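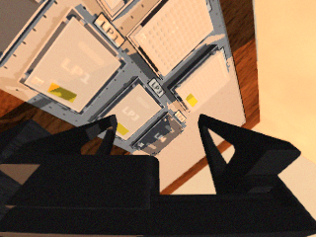
Simulated deck from behind the gripper, slot tags LP1 and LP3 in view

Taking a group to the Plerkance open day, what should we ask to see?

Atieno Rotich
I look after a small testing lab and we have places at the Plerkance open day in September. There will be 11 of us, mostly bench staff who pipette all day and have never been near a robot arm. The programme says the plate handling will be shown in simulation first and then on the real arm in the Hamine building. We only get two hours in total. Is the simulation part worth our time, or should I ask for the whole visit to be spent with the real one? Also, is there anything we should send them beforehand? A few of my team are worried it will be a sales talk.

pete_from_stores
Went last year. Parking is bad, get the 579 bus, it stops right outside. Sandwiches were fine. I'd skip the simulation, it's only a screen.

Kiiskinen
I wouldn't skip it. With a group your size, half of you will be stood at the back when the real arm is running, and it's hard to see what the gripper is doing from there. On the screen they can move the viewpoint, so everyone gets a look at how the fingers come down to a plate and how much room there is between one plate and the next.
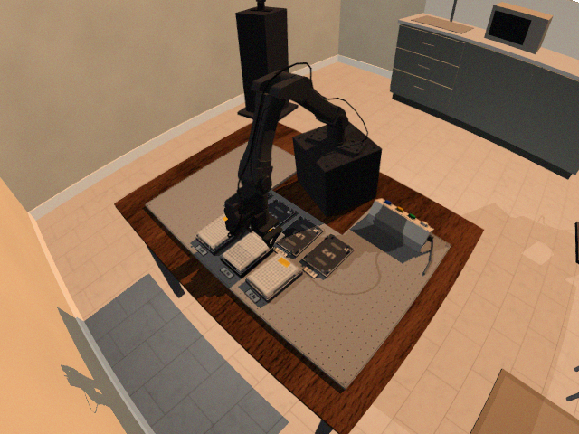
Do visitors get to work the controls?
Only in the simulation, where the presenter lets people take turns choosing the plate and the slot it goes to.

Bench staff tend to ask better questions than managers at these things, so let them do the talking. Ours wanted to know what happens if a plate isn't sitting flat, and the presenter tilted one in the simulation and ran the pick again. It missed. He then changed the approach height and it worked. They wouldn't have done that on the real arm with visitors in the room.

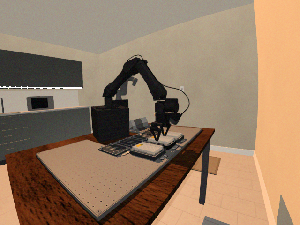 After that we walked over to Hamine and saw the real arm do a short run. It was slower than people expected. Ask them why, as the answer we got on speed limits was useful for our own planning. As for sending things ahead, email them the make and height of the plates you use. We didn't, and lost a good part of the session while they looked ours up.

There was a bit of selling at the end, from Prustmont, who do the service contracts. It took two minutes.

Atieno Rotich
Thanks both. I'll leave the programme as it is and email the plate sizes this week. Does the 579 run back after 5 pm?

pete_from_stores
It does, but check the timetable, they changed it.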